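Sponges, Dish Racks and the Ten Square Inches Behind My Sink

I have been meaning to write up my sponge habits for ages, mostly so I can stop typing them out in the comments! If you came over from the post on drawer liners, hello, the kettle's on.

So, first thing. I used to keep one sponge. One poor sponge that did the plates, the stovetop, the cat bowl (I know) and whatever had happened in the bottom of the oven. It lived in a puddle behind the faucet and it smelled like a pond by the end of the week. Now I keep several going at once and they all last longer and smell like nothing at all, which is all I want from a sponge.

I buy the plain two-sided kind, yellow foam on one side and green scrubber on the other, in a bag of 8. The fancy ones shaped like fruit fall apart on me.

How I sort them

A new sponge does glasses and plates. When the green side starts to go soft it gets demoted to pots, and I snip off one corner with the kitchen scissors so I can tell. Two corners gone means counters and stovetop. Three corners means it's headed for the trash can by way of one really disgusting job, usually the outdoor grill or the garage sink. My sister-in-law uses a marker for this but the ink washed right off mine.

Drying them out

A sponge that sits flat on a counter stays wet underneath for hours. Wire is so much better. Any wire will do, a cooling rack or an old soap basket, but the dish rack is already there by the sink so that's where mine go. Squeeze hard, really hard, then stand each one on its long edge with a bit of air between them. Don't pile them up if they're wet! Dry ones you can stack any way you please.

I have a low black rack that came from a little shop called Pamomer, and I'd been eyeing a two-story one until I measured and found it would hit the cabinet. Low is fine. Low also means you can lift it with one hand and wipe under it, and you should, because the gunk under a dish rack is a whole world of its own. I do mine at night after the last pan.

Once a month the rack itself gets a bath. Hot water, a squirt of dish soap, 30 minutes in the tub (it doesn't fit in my sink), then an old toothbrush along every place where two wires cross. If you see rust spots, a paste of baking soda gets most of them. Dry it with a towel straight away or they come right back.

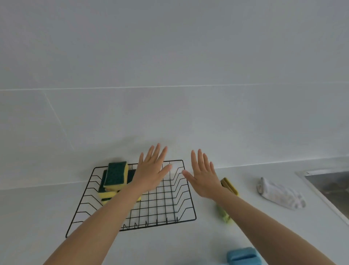
Sponges in the black rack, with another on the counter to the right of it.

A few questions I keep getting

Do I microwave them? I used to. Then I forgot to wet one first and it scorched, and the kitchen stank until August. These days mine go on the top shelf of the dishwasher with a clothespin holding them to the tines.

How long do I keep one? Two weeks on plates, tops, and then down the ladder it goes. If it smells, it skips the ladder and goes out.

What about nonstick pans? Foam side only, please. I ruined a good skillet with the green side and I'm still sore about it.

Next time I'll do the cabinet under the sink, once I've found the floor of it.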